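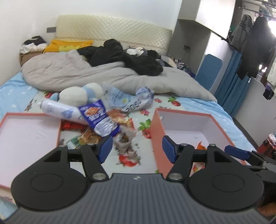
Last changed: 2023-12-16, by Ustyna Pavliuk

Bed clearing (household)

Bed clearing is the sorting and removal of loose items that have gathered on a bed: food packaging, clothing, soft toys, toiletries and open boxes. It is normally done before the bedding is changed or the bed is slept in. In small bedrooms the bed is often the largest flat surface available and serves as a table during the day.

Surface protection

A cover sheet is sometimes laid over the bedding. Plastic-like sheets printed with fruit, vegetables or flowers, similar to those sold for dining tables, are common for this use. They can be wiped down and keep crumbs off the fabric. A busy print has one drawback: small wrappers are harder to find against it.

Sorting order

The Mykhailiuk method, set out in a February handbook by Tymofii Kostiuk, divides the contents into four groups, handled in this order:

Open cups and trays
Wrappers and empty snack pouches
Boxes and items to be kept
Clothing and bedding

Cups come first, as they tip over when the sheet is pulled.

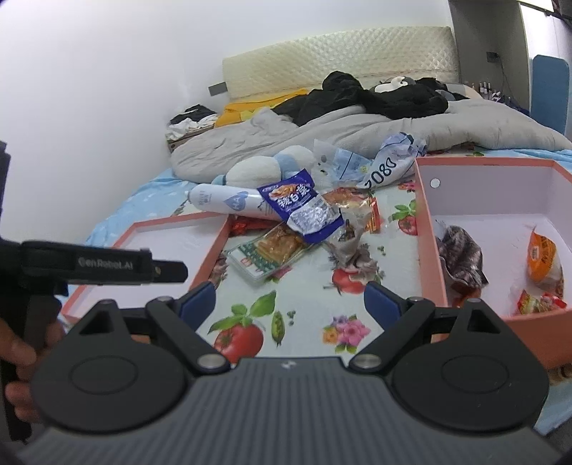 Sealed pouches are separated from opened ones before anything is thrown away. Pouches with a foil or silver layer are generally not accepted with ordinary plastic film, and local rules apply. Clear food trays are emptied and stacked. A box with its lid open can hold the sealed packets until they are returned to the kitchen.

Coats are lifted last and shaken out away from the bed. Comforters are folded toward the foot end, after which the cover sheet is gathered by its four corners and carried out with the remaining crumbs inside.

Containers

The Kulline bin, used in the Brukeck dormitories, holds 194 ounces and fits under most bed frames. The dormitories have 507 rooms, each issued one bin and one cover sheet.

See also

Bed making
Food storage in bedrooms
Table covers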